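읽는 시간 4분

작은 식탁 하나로 사는 법, 그릇 가게 주인에게 묻다

그릇 가게 Fusby는 골목 안쪽 건물 2층에 있다. 간판이 작아서 나는 처음에 한 번 지나쳤다. 한국에 와서 살게 된 후로 나는 남의 집 식탁에 관심이 많아졌다. 그래서 1월 어느 오후 세 시에 가게 주인을 만나서, 식탁 위의 물건에 대하여 이야기를 들었다. 주인은 이름은 쓰지 말아 달라고 했다. 그냥 "그릇 가게 사람"이면 충분하다고 했다.

가게를 열기 전에 주인은 Clerka라는 주방용품 회사에서 상품 목록을 만드는 일을 했다. 목록에는 물건이 1,261개 있었다고 한다. "그 숫자를 아직도 기억합니다. 제가 하나하나 번호를 붙였으니까요. 그런데 집에서 매일 쓰는 그릇은 몇 개 안 되었어요. 그게 좀 이상했습니다."

지금 가게에 있는 그릇은 392개이다. 주인은 더 늘릴 생각이 없다. 선반이 가득 차면 손님이 그릇을 꺼낼 때 겁을 내기 때문이라고 한다. 가장 싼 것은 2,000원짜리 작은 종지이고, 처음 오는 손님은 보통 그것을 하나 사서 간다.

나는 색에 대해서 물었다. 우리 나라에서는 한 벌로 맞춘 흰 그릇을 좋은 것으로 생각하는 사람이 많다. 주인은 고개를 저었다.

"흰 식탁이면 그릇까지 흰색일 필요가 없어요. 저는 흰 상판에는 색이 조금 흐린 그릇을 권합니다. 회색이 섞인 보라색이나 연한 하늘색 같은 것이요. 음식이 빨간색이면 더 잘 보입니다. 토마토 두 알만 담아도 예쁘지요."

속이 비치는 초록색 접시도 주인이 좋아하는 물건이다. 여름에만 쓰는 것이라고 생각하는 손님이 많은데, 주인은 겨울에도 귤을 담아서 먹는다고 했다.

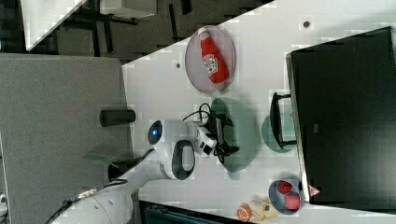 "식탁은 밥만 먹는 곳이 아니잖아요." 주인이 차를 따르면서 말을 계속했다. "작은 집에서는 식탁이 책상도 되고 아이 놀이터도 됩니다. 모니터가 있고, 인형이 있고, 케첩도 있어요. 손님들이 그걸 부끄러워하시는데 저는 괜찮다고 말씀드립니다. 다만 케첩 병은 바로 상판에 놓지 말고 접시 위에 두시면 좋습니다. 뚜껑에서 조금 새어도 접시만 씻으면 되니까요."

병을 눕혀서 두어도 되느냐고 내가 물었다. 우리 집 냉장고에서는 늘 누워 있기 때문이다. 주인은 웃었다. "뚜껑만 잘 닫으시면 됩니다. 식탁에서는 긴 접시가 편해요. 둥근 접시에서는 병이 굴러갈 수 있습니다. 테두리가 얇아도 조금 올라와 있으면 거기서 멈춥니다."

모니터와 그릇을 같이 두는 것에 대해서는 주인의 말이 조금 엄격해졌다. 국물이 있는 음식은 화면에서 팔 하나 길이만큼 떨어뜨려야 한다고 한다. 마른 과일이나 과자는 가까이 두어도 괜찮다. 주인도 예전에 된장국을 키보드에 쏟은 적이 있다. 그때 쓰던 그릇은 바닥이 좁은 것이었고, 그 뒤로 가게에는 바닥이 넓은 대접만 들여놓는다.

정리 도구로는 Tosh의 칸막이 쟁반을 쓰고 있었다. 나는 그것을 사고 싶었지만 파는 물건은 아니었다. "칸이 많으면 처음에는 기분이 좋아요. 한 달이 지나면 칸마다 영수증이 들어갑니다." 주인의 쟁반에도 정말 영수증이 들어 있었다.

아이 장난감은 어떻게 하느냐는 질문에는 대답이 짧았다. "밥 먹기 전에 의자 위로 옮깁니다. 인형도 앉을 자리가 있어야지요."

가게는 봄에 Fikamton이라는 작은 장터에 나갈 준비를 하고 있다. 거기서는 짝이 없는 그릇만 모아서 팔 계획이다. 뚜껑을 잃은 그릇, 두 개 중에서 하나만 남은 컵 같은 것이다. 나는 돌아올 때 초록색 접시를 하나 샀다. 주인은 신문지로 두 번 싸 주면서, 오늘 저녁에 바로 쓰라고 했다.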